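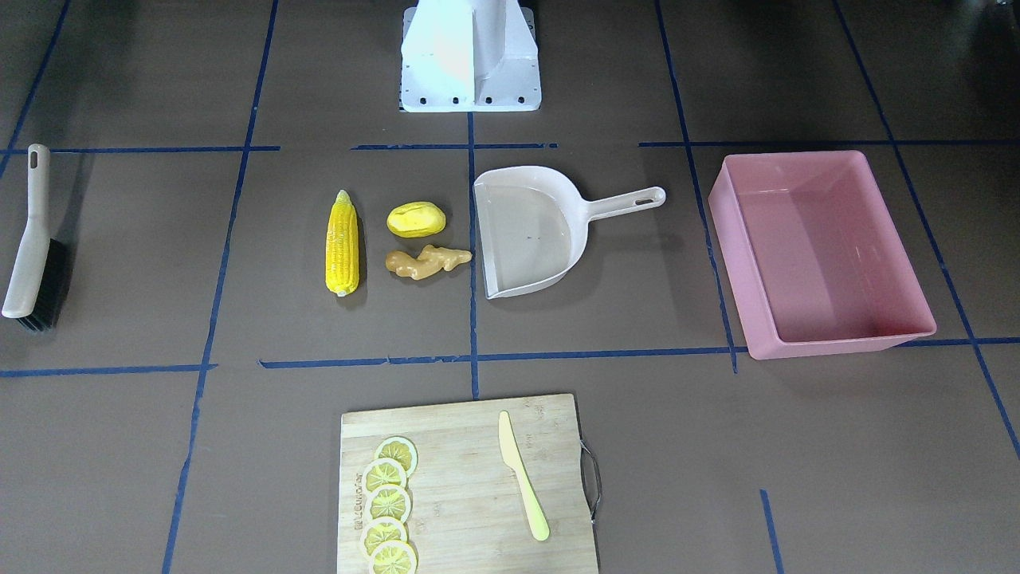
Chapter 4
Sorting and Clearing a Work Surface

What this chapter covers
Grouping by kind. Marking out a surface. Food things kept away from cleaning things. Where the tub goes. Clearing down at the end.

Before you start: read the last two pages of Chapter 3 again (the bit on store cupboards). You will need the word "zone" and it isn't explained twice.

4.1 Why sort first
Most people clean before they sort. Then they have to clean again. At the Hustville training kitchen a full clear-down took 42 minutes when trainees went straight in with the brush, and 16 when they sorted first. Same kitchen, same mess. More on this in 4.5.

Sorting means deciding what a thing is for. Corn, a potato and a piece of ginger are one group, and it does not matter that they are play food. A brush and a dustpan are another group, even when they are lying well apart, as they are at the head of this chapter. Distance tells you nothing about kind. Write that down.

4.2 Marking out
Blue tape on a dark top shows up well. Strips laid across and down give you cells. One group to a cell if you can manage it. Things do stray over a line: look at the dustpan, its left edge is over the middle strip. Straighten these as you go, dont save them up.

Cells should be big enough for the longest thing you own, usually a brush handle. The Zadumar layout sheet (back of the book) gives sizes for small tables.

4.3 The tub
An open tub is for gathering. Keep it to one side, empty, until the groups are settled. Food first. Never the brush and the potato together, play food included, as habits carry over to the real kitchen.

Key words
Group: things with the same use.
Cell: one taped space.
Stray: anything over a line.
Clear-down: getting back to a bare top.

Try it
Tape out a table top. Ask a partner to put down any six things from the Gorkden list, quickly, no thinking. Sort them into cells. Note wich ones you argued about and keep the note for 4.4.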